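Egg Tips, Part Two (the carton one)

Okay, so the cup-stacking page got more mail than anything I've put up here, and most of it asked the same thing: when are you going to do eggs? I've been doing eggs. I've been doing eggs since May, and I finally have enough of them behind me that I feel all right telling other people how to go about it.

If you're new, I record kitchen chores for a learning system called Hernero. I do it from my spare room in Rolthorpe, wearing a headset and holding a controller in each hand, and the two arms in the simulator copy what I do. Every time I get through a chore cleanly, that's one example, and when there's a big enough pile of them the folks over in Ikthorpe train on it and send back a list of what it's still bad at. Then I record more of that. It's a lot like teaching somebody to cook by standing next to them, except they want to see you do it 200 times.

Two hundred is the number for the egg set, by the way. I kept 175 of mine after the first cull, and I'll get to what happened to the other ones.

Do it with real eggs first

I mean this one! Before you put the headset on, go in the kitchen, get a carton, and take one egg out and set it on a plate. Then do it again slowly and pay attention to your hand. I'd been picking up eggs for my entire life and could not have told you which fingers I use. (Thumb and two fingers, with the ring finger sort of riding along the side, and my pinky sticks out like I'm having tea.)

You'll notice you don't come straight down on top of the egg either. You come down a little open, the fingers go into the gaps between the cups, and then you close. In the simulator, if you come in with the fingers already half shut, you land on the rim of the carton and shove the whole thing across the table. I threw out a whole morning's work that way before I went and looked at what I do at my own counter.

Put the real egg back in the fridge afterward. I left mine on a plate by the keyboard and you can guess the rest.

Open the lid and leave it alone

The version I record starts with the lid already up. There's a separate chore for opening the carton, with its own instructions, and if you mix the two you get examples where half the time is spent fussing with a tab and the egg part is rushed. If your starting layout comes up with the lid shut and you're on the egg chore, reset it. Don't open it yourself and carry on. Khang Sầm, who checks my uploads, sent back a batch of mine for this very thing, and he was nice about it, but he did send them back.

An open lid standing up is also a wall. Know which side it's on before you reach. If it's on the right and you're using the left hand, you've got a clear road in, and if you're using the right hand you have to go up and over it. Both are fine to record! Just decide before you move. Hovering around while you make up your mind gets recorded too, and then the system learns to hover.

Clear plastic is hard to see

Cardboard cartons are easy. Clear ones are a pain, for you and for anything that's learning from the pictures, and that's the reason they want plenty of them. My eyes kept telling me the cup was deeper than it was. What helped me was to quit looking at the plastic at all and look at the egg and at the little shadow under the carton. When the shadow of your hand and the carton's shadow start to run together, you're nearly there and should slow down.

The brown eggs are a blessing, too. I have done white eggs in a clear carton on a pale table and I would not wish it on anyone before coffee. 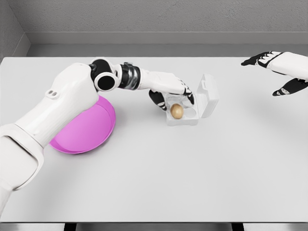

Give the other hand a parking spot

My idle hand used to wander. I'd be concentrating so hard on the egg with my left that the right would drift in toward the carton, like it wanted to help, and every now and then it would clip something. Now I pick a place for it well off to its own side, up over the table, fingers open, and I hold it there. I rest that elbow on a couch cushion so it doesn't sag when I get tired. You want it high enough that it never brushes the table and far enough out that it couldn't bump anything if you sneezed.

And don't put it in exactly the same place every single time. A bit higher, a bit farther out, a bit nearer. If it's always in one spot, you're teaching that spot.

Mind the forearm

Everybody watches the fingers, and the forearm is what gets you. When the plate is between you and the carton, your arm goes right over the top of it on the way, and if you drop your elbow you can catch the rim. So keep the elbow up. I tell myself "soup bowl," as in pretend there's a full bowl of soup under there, and that does it for me. My neighbor's boy tried it out one afternoon and used "lava," which also works.

It also means the plate can be partly hidden while you're reaching. Take a good look at where it is before you start so you're not hunting around for it with an egg in your hand.

Close slow, lift straight

The grab itself takes me 2 seconds from the first touch to the egg being clear of the cup. That feels like forever when you're doing it. My early ones were much quicker and looked snappy, and they were also the ones where the egg squirted out and rolled off the table. (Simulated eggs don't break in the setup I use. They bounce, kind of, and it's upsetting to watch.)

Once you've got it, lift straight up until the bottom of the egg is higher than the rim of the tray, then go sideways. If you start drifting sideways early, the egg knocks on the edge of the cup and turns in your fingers, and then you're carrying it by the pointy end.

Setting it down

An egg wants to roll, and a plate with a raised rim is your friend. Aim for the middle, get it low enough that it's touching before you let go, and open the fingers just a little at first. Wait a beat. If it's going to roll, let it settle against a finger, then open the rest of the way and back off going up. Backing off sideways drags the egg with you.

I like the bright plates for this, and so does Khang. There's no confusing a hot pink plate with a pale tabletop.

What to keep and what to toss

This was the hard part for me, because I'm stubborn and I hate throwing out work. Here's how I sort them now.

Toss it if you dropped the egg and started over in the same recording. Reset and do a fresh one.

Toss it if you touched the wrong thing hard enough to move it, and that includes the carton sliding more than a little.

Keep it if you missed the first grab by a hair, opened up, and got it on the second go without any flailing. I used to toss all of these! Then Ikthorpe asked for them back, because a system that has only ever seen perfect grabs has no idea what to do after a bad one. I'd already emptied the folder, so I had to go and fumble some eggs all over again, and it's surprisingly hard to fumble naturally when you're trying to.

Keep the slow ones. Slow is fine. Stopped dead in midair while you answer the door is not fine.

Move things around

Between recordings I shift the layout. Carton a little left, carton a little right, turned a few degrees, plate nearer or farther, egg in a different cup. The program, Lục, will shuffle things for you if you turn that on, but I've found it's shy about the front row of cups, so I do some of those by hand. The front cups are easier to see and easier to reach, and the back ones have you reaching across more plastic. You want both.

I keep a scrap of paper next to me with the cups drawn on it and I make a tick in each one as I go. My daughter says there must be a better way. There probably is, but the paper hasn't crashed yet.

Take breaks, really

I do 40 in a sitting and then I take the headset off, whether I feel like it or not. Past that my grabs get lazy and I stop noticing. I went back and compared once, and the late ones in a long sitting had the elbow sinking lower and lower the whole way through. Drink some water. Wipe the headset. Shake out your hands, because gripping a controller gently for a long time is more tiring than gripping it hard.

A couple of odds and ends

Cut your background noise if you're the type to get startled. I jump at the dryer buzzer and it shows in the recording.

Name your folders by chore and layout. I had one called "eggs good" and one called "eggs good new" and I still don't know which was which.

If the hands in the simulator feel too far away or too close, redo your arm measurement before you do anything else. Don't try to get used to it. I did, for a week, and then I reached for my real coffee and missed.

For those who asked about opening the carton lid, I've started on it, and the little tab is giving me fits. I can do it with two hands every time and with one hand about when it feels like letting me. If you've got a one-handed way that works, write in and tell me which finger goes under the tab!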